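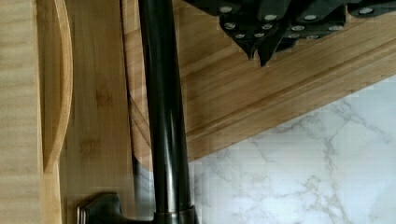
Okay, so my bookmarks are doing the thing again. I moved off my old browser in October, onto Plola, and for the first couple of weeks it was great. Then I linked my second computer and the sync went sideways. I do most of my cooking off saved recipe pages, with the laptop open next to the bamboo cutting board, the one with the long curved handle cutout, and that's where I noticed it first: the recipe folder was there, but every page in it was listed twice. Then three times. I had 64 bookmarks in that folder when I moved over. By the time I thought to check the total for the whole profile it said 1095, and I promise you I don't have that many interests.

Status: open
Plola on both machines, same account, sync set to "Everything"
Opened by: me (Lilla Katona)

What I tried before writing in:

Signed out and back in on the laptop. Duplicates stayed.

Deleted the extra copies by hand on the desktop. This took most of an evening (I had a podcast on, it wasn't so bad) and they were all back the next morning. So something was putting them back!

Turned off every extension. I only run 3, a password manager, an ad blocker and the Flemeck tab saver. No change, but see further down, I didn't do this properly.

Cleared the cache. I don't know why I always do this first or second with everything. It signed me out of my bank and did nothing else.

Reply from Detlef Meinecke, Plola support

Hi Lilla, thanks for the detail. Can you go to Settings, then Sync, then Devices, and tell me what's listed? Please also check whether Flemeck is set to "mirror folders." Turning the extension off on one computer won't stop it on the other.

Update from me

Well. The device list shows seven devices. I own two! A couple are called Maddale, that's what I named my desktop, and I reinstalled Windows on it so I guess each install counts as a new one. The rest are just "Unnamed." And yes, Flemeck had mirroring switched on, on the desktop, which I had not touched because I was only testing on the laptop. Sorry. Do I remove all of the old ones or will that wipe something?

Reply from Detlef Meinecke

Removing a device only takes it off the list, your bookmarks stay in the account. Please do it in this order:

1. Export bookmarks to a file on one computer.
2. Turn off mirroring in Flemeck on both.
3. Turn sync off on both.
4. Remove every device in the list.
5. Clean up the folder on one computer only, then turn sync on there.
6. Wait for "Up to date," then sign in on the other and pick "Replace local data." Do not pick "Merge."

Update from me, Nov 16, 2020

Done, all of it. I skipped the hand cleaning and imported the old export from before the move, which I still had on a USB stick in the Oláh folder with my tax stuff (don't ask). Recipe folder says 64 again on both machines. I did nearly click Merge, it's the big blue button and Replace is a little gray link under it, so maybe pass that along to whoever does the buttons?

One leftover thing: the folder icons I'd picked are gone and everything is plain yellow. Not urgent. Can you leave the ticket open for a week in case the duplicates creep back? I've left mirroring off and I'll write here if the number moves.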